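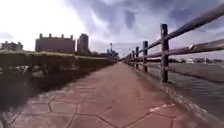
Section 4. Setting Up a Path Route
Dimano path sweeper, operator guide
Revised 12/08/2020 by Xiaoyan Jin

Read this section before you let the sweeper run a path by itself. The sweeper can follow a taught route and pick up dry leaves and grit. It can't yet trim a hedge, pull weeds out of joints, or decide whether something on the ground is litter. Plan for a person to do those jobs.

4.1 Before you start

1. Charge the battery to 100 percent.
2. Walk the full route and pick up bottles, rope and branches.
3. Set the side brush to Low for patterned paving.
4. Check that the stop button on your handset works.

Caution: Do not run the sweeper beside open water without an operator on foot. The edge sensor is an aid only.

4.2 Teaching the route

5. Place the sweeper at the start point, facing down the path.
6. Press and hold Teach until the light turns green.
7. Walk behind the sweeper and steer it with the handset. Keep it 4 feet from any drop.
8. Press Mark every 500 feet and at each bend.
9. Press Save at the end point.

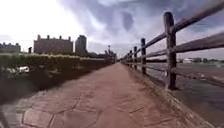 Edge tracking needs one side of the route that the sweeper can read from start to finish. Choose that side in the Route menu before you save. On a riverside path like this one, with a hedge on the left and a post-and-rail fence on the right, choose the hedge side. The fence leaves open space between its rails, and the sensor may read the gaps as clear ground. If the hedge has been cut back or has grown out, teach the route again.

Note: Grooves in stamped concrete hold fine grit. One pass will leave some behind. Run a second pass in the opposite direction, then finish with a hand broom where needed.

4.3 First run

10. Select the saved route and set the speed to 1.
11. Walk on the water side, level with the sweeper.
12. If it drifts toward the edge, press Stop and go back to step 5.

Keep a person with the sweeper for the first 8 runs, and for every run near water. Afaf Abu Hammour at the Plultville depot keeps the run log. Send her the route name and any stops.

Section 5 covers emptying the hopper.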